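Back-Cover Text in Category Romance: Length, Order and What Gets Left Out
Project report, Publishing and Print Culture

1. Subject

The project looks at the text printed on the back covers of romance paperbacks. It asks in what order the parts of that text appear, and whether the order changes when a book belongs to a numbered series. The books come from two lines, Dimmont and Antal. Dimmont publishes mostly small-town stories and Antal mostly workplace stories. Both lines were read from the shelves of the Madico reading room, where they are kept together under one label.

The sample is 100 books, of which 40 are part of a numbered series. Reprints were left out when the back cover matched an earlier printing word for word.

2. Coding

Each back cover was typed up and divided into units. A unit is a sentence or a sentence fragment set off by a period. Every unit was given one of five codes: hook, heroine, hero, obstacle, promise. A hook is a line set apart at the top. A promise is any statement about the reading experience, such as the amount of humor or the certainty of a happy ending. Units that fit none of the five were coded "other."
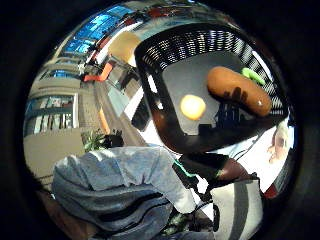
Trope labels were recorded separately from the unit codes. They were taken from the shelf stickers in the reading room and from the covers themselves, and they caused most of the trouble. "Second chance" covers a divorced couple, a pair who met once at a wedding, and two former business partners. A black mesh-sided basket with an orange toy sausage and a little green thing in it is a collection only in the sense that both are in the basket, and several of the trope labels work the same way. For that reason trope was kept as a descriptive field and was not used to test anything.

3. Order of units

The common order in both lines is hook, heroine, obstacle, hero, promise. Dimmont keeps to it more closely. In Antal the hero often comes ahead of the obstacle, and in the office stories his job title usually comes ahead of his name. The heroine's job is given later, or is implied by a place of work.

First-person back covers follow a different order. There are 18 of them, all from Antal. They tend to have no hook, and the obstacle is spread over several units. Coding these was slow, as a single sentence may describe both the speaker and the love interest. The rule adopted was to code by grammatical subject. It gives consistent results but undercounts the hero, who is mostly present as an object.

4. Series books

Series number is printed on the front cover and spine in both lines. On the back it is usually missing. Where it is mentioned, it appears inside the promise, most often as an assurance that the book can be read alone.

The first book of a series has a longer obstacle section than the later ones. Later books give the space to family names, team names or the name of the town, which a new reader cannot be expected to know.

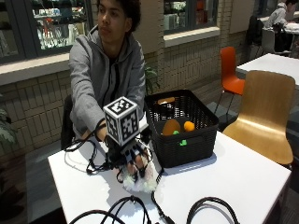
Length was measured in characters with spaces. Very few of the Dimmont texts fall under 500 characters, and those that do are the oldest. Antal texts are longer, and the difference is carried almost entirely by the promise. The other four codes take up similar space in the two lines.

5. Reliability

All the books were coded twice by the same person, with a gap between passes. Agreement was high for hook and hero. It was lowest between obstacle and promise. A unit such as "But can a summer fling ever be enough?" states the obstacle and also signals how the book will end. On the second pass all questions were coded as obstacle, and the first-pass codes were changed to match. A second coder would have been preferable.

The Fullar tagging sheet, which the course supplies, allows only one code per unit. Double coding would probably suit this material better.

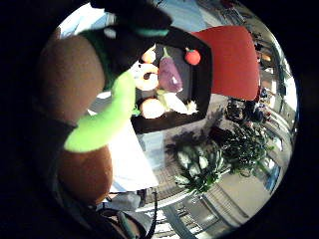 Page last changed: June

6. Limits

The sample depends on what the reading room holds, and the room relies on donations. Books in poor condition are removed, which may favor recent titles. Ebook descriptions were not compared. They are often revised after release, and no dated copies were available.

Cover copy is unsigned, so nothing can be said about who wrote it. Some Antal titles repeat whole phrases from one another, which suggests a house template, but the repetition could also come from a single writer.

7. Further work

The next step is to compare back covers with opening chapters and see how far into the book the obstacle is first stated. In the few titles checked informally, the back cover gave away events from the middle of the book. The Antal first-person texts should also be checked against the novels to find out whether the words are quoted or were written for the cover.

Comments (3)

Guest
Did you look at the inside flap excerpts? Older Dimmonts have a teaser page before the title page that does the job of the hook.

Author
They were not included. Only text on the outside back cover was typed up. I will add this to section 6.

Guest
Coding every question as obstacle seems harsh. Antal ends half its promises with a question mark. Otherwise useful, I'm borrowing the grammatical subject rule for a thing on mystery covers.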